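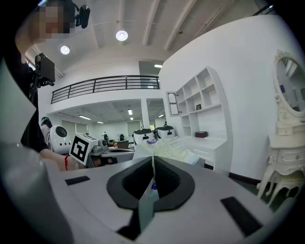

Would it be stopping for lunch, a woman by the railing wanted to know, or did robots just keep going? The guide from Clanis laughed and said it would stop at 40 sheets, lunch or no lunch.

I had come to the Vunska open day on the bus, 70 minutes each way, and I already knew I'd come again in May! The white robots stood in their tall white room like guests waiting for the music to start, and I wanted to ask every one of them to dance.

"Go on, try the grip," the guide said. I put my hand around it – lighter than my umbrella – and closed it on a folded page. It held. I let go, picked the page up again and held it a little higher, grinning like a kid, and the line behind me was 10 people long and I didn't care one bit.

Filed under: Short Fiction, Robots
© 2022 Kallasov Stories | Contact | Back to top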